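Who Decides What Goes Back on the Shelf?
An opinion from the Tadik staff council

When the Fondevley returns and donations centre began to plan its automated sorting line, the first questions put to this council were about posts. Would there be fewer of them, and whose would go? These were fair questions, and the agreement reached with management in August answered them: no post is lost while the trial runs, and the 76 people who work on the sorting floor keep their grades and their hours. The council supported that agreement and supports it still.

There is a second matter, which has had far less attention. A job may survive on paper and yet become a different job. Our members are now asked to work beside robot arms that will lift, place and sort household items, and before any arm is fitted the tasks are prepared in simulation by our supplier, Mangubat. Staff who have handled donated goods for years are invited to review that simulated work and to comment on it. In the council's view this review is skilled labour, and it should be recognised as such.

What is being rehearsed looks modest enough: books and a small figure of the kind that comes to us by the crate, and a gripper that must deal with them one at a time.

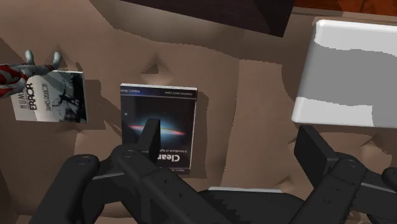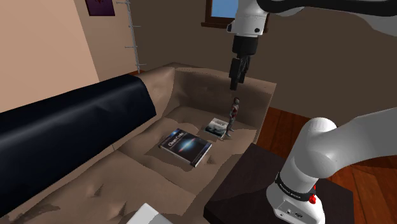 What the reviewers know

An experienced sorter makes dozens of small judgements without remark. A paperback with a weak spine is lifted from beneath. A toy with thin arms is never taken by the arm. A book lying on a soft seat has to be approached differently from one on a hard table, for the cushion gives way under the hand. None of this appears in the written procedures at Fondevley. It was learned on the floor and passed from one colleague to another, and it is precisely the knowledge that the supplier's engineers now seek.

The council does not object to sharing it. Repeated lifting has caused real harm to our members - shoulders and wrists above all - and a machine that takes on the heaviest part of the day would be welcome. We object to the manner in which the knowledge is collected. At present, review sessions are fitted into the last part of a shift, on top of a full sorting target. During the first stage of the trial, staff returned 139 written comments on the simulated tasks. They received no reply to most of them, and no adjustment was made to their targets.

What should change

We ask for two things. The first is that time spent on review be counted as working time in its own right, with the target for that shift reduced to match. The 26 colleagues who have taken part so far should have this applied to the sessions they have already given. The second is that every comment receive a written answer, including those the supplier decides not to act upon.

The Tirlow depot adopted a similar practice when its packing line was altered. Staff there were told plainly which of their suggestions had been taken up, and attendance at the sessions remained good throughout.

Management has said that it prefers to wait until the arms are installed before revising any duties. We consider this too late. By then the habits of the new line will be settled, and the people best placed to question them will have been asked to follow them. The council has requested that both points be placed before the joint meeting on Friday, and members who wish to add to the submission may do so through their floor representative.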